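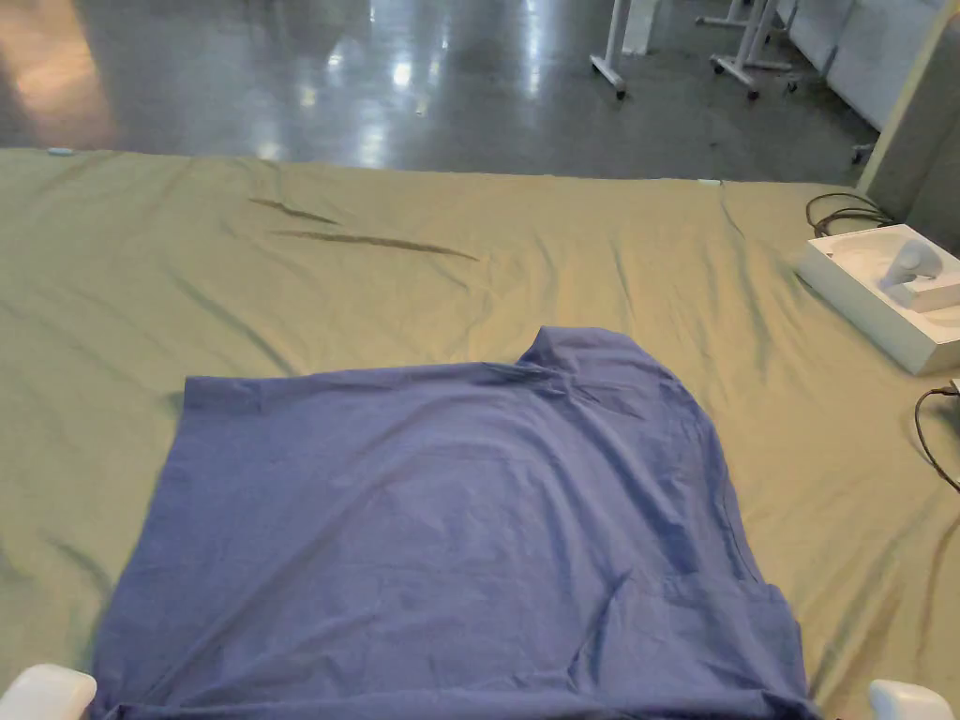 Blue T-shirt on olive-green fabric.

Milodwood Snowboard Access Program
Progress report to the Erken Fund
17/08/2019

1. Summary

The program completed its second season at the Chambi slope and has met most of the targets set out in the grant agreement. A total of 124 riders enrolled, of whom 23 had never been on snow. Lessons ran until the end of March, when the lower lift closed for the year. Spending is within the approved budget, although the split between equipment and transport has changed, as explained in section 4.

2. Boards and boots

The grant allowed us to replace the oldest part of the rental stock. The new boards are soft-flexing, directional twin models with a mild rocker between the feet. Instructors report that beginners catch an edge less often on them and begin linking turns sooner. More advanced riders found them unsettled at speed on hard morning snow, and a small number of stiffer cambered boards has been kept for that group.

Boots remain the weak point. Smaller sizes were short on most weekends, and some riders had to wait for a pair to be returned before their lesson could begin. Liners in the older boots have packed out and no longer hold the heel. We ask that boots be treated as the first priority in the next round.

3. Instruction

Lessons were offered at three levels. The middle level was full throughout the season, while the upper level was combined with it on two occasions owing to low attendance. One instructor position stayed vacant until February. The shared lesson plan written over the summer was used by all staff and will be revised before the new season, mainly in the section on lift loading.

4. Budget

Bus hire from Milodwood cost more than planned after the regular operator withdrew. The difference was met from the equipment line with the Fund's written approval. Edge and base work was carried out by the Brolley workshop at the agreed rate, and around 200 tune-ups were completed. No further changes between lines are requested at this time.

5. Next period

Work before opening day will cover the following:
Inspection of all bindings and replacement of worn ankle straps
Purchase of boots in the smaller sizes, subject to funding
Recruitment of one instructor for the middle level
A new transport contract

A final statement of accounts will be sent with the closing report.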